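Fumidari method cuts demonstrations needed for two-handed tasks

21st October

Researchers at Kustotmont have released results from Fumidari, a method for training two-armed robots on small household jobs. The training data comes from people working with hand-held grippers – no robot is needed until testing.

The group collected 144 demonstrations of a battery-sorting task in September and kept 121 after review. Footage from cameras on the grippers is lined up with a head view, and the software picks out the moments when the fingers close or let go. Those moments get more weight in training.

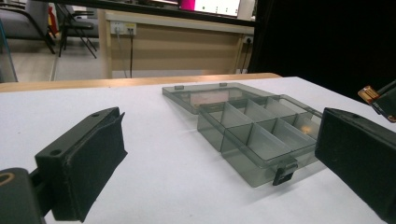 Fewer demonstrations, similar scores

A policy trained on 26 demonstrations chosen by the method scored within two points of one trained on the full set. Picked at random, the same number did much worse. Clear and smoky plastic remains a weak spot, the team said, and lids caused most of the failed runs.
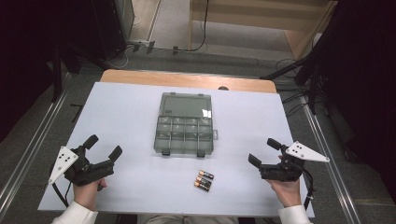
Two hand-held grippers, three AA batteries and a closed organizer box at a work table. Photo: Kustotmont

Bornuteo, which funded the work, plans a second round with 24 new tasks.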